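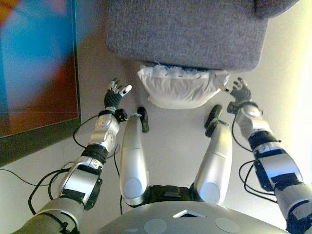 4. Setting up the seating corner

Now the best bit! With the bed built and the nightstand in place, you can give the room somewhere to sit that isn't the edge of the mattress. This section covers the Skukport armchair, the fringed cushion and the Trakska floor-glow strip that goes beneath the bed frame. You will need a tape measure, a soft dry cloth and two people for the lifting.

4.1 Placing the armchair

1. Clear a path across the floor and sweep it well. Grit under the base will scratch tiles.

2. Lift the chair between two of you, hands under the base. Don't pull on the curved back, however handy it looks as a grip.

3. Set it down against the back wall, next to the nightstand, and leave 63 mm between the chair and the nightstand so that the drawers and the lamp cord both stay free.

4. Sit in it. Lean back, turn to each side and see how you like the view of the room. Move it now if you want it moved (the base settles after a day or so, and it's a nuisance to shift later).

Note: heathered grey upholstery looks different from every side. Brush the nap in one direction with the flat of your hand and the colour evens out beautifully.

4.2 Plumping the cushion

The cushion arrives pressed flat and looks rather sad. Give it a few minutes and it will come up lovely and full.

1. Take it out of its bag and leave it in a warm room for 300 seconds.

2. Keep your fingers side by side with the thumb apart, and pat each side towards the middle. Go gently near the edges, where the fringe is stitched on.

3. Turn it over and do the same again, then pinch out the corners.
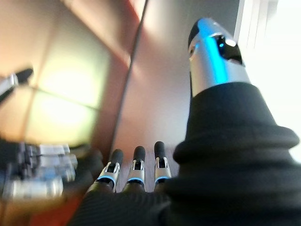
Fig. 2. Fingers side by side, thumb apart.

4. Stand the cushion on the clean floor, leaning lightly against the front of the chair, while you brush down the seat.

Caution: never pull loose threads from the fringe. Trim them with small scissors.
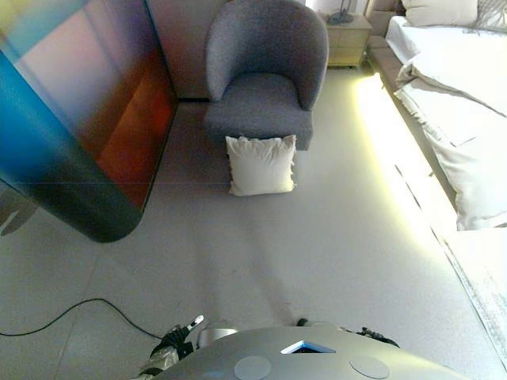
5. Pick the cushion up by its sides, shake off any dust and put it on the seat, one corner uppermost or square on, as you please. Borghild Lindqvist, who drew the chair for us, likes it tucked well into the curve, and we think she's right.

4.3 Fitting the floor glow

A line of light along the floor makes such a difference in the evening, and it's a kindness to your toes at 2 in the morning.

1. Fold the bedding up on to the mattress so you can get at the underside of the frame.

2. Wipe the underside and let it dry fully.

3. Peel the backing a little at a time and press the strip into place, working from the nightstand end towards the foot. Lay the cord along the wall, clear of the chair base.

4. Switch on and look along the floor from a low angle. Gaps in the adhesive show up as a wobble in the light, 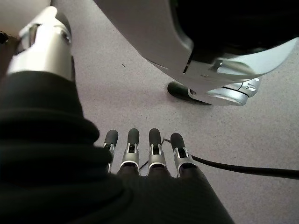
so press again wherever the line seems to dip. Speckled or textured flooring softens the glow a good deal, while pale glossy tiles throw it much further into the room. Try it with the lamp off before you decide on the brightness.

5. Let the bedding down again. A few loose folds over the side are fine, as long as nothing touches the strip.

Caution: unplug the strip before cleaning beneath the bed.

Spare adhesive pads are part 449. For rugs and mats, go on to section 5.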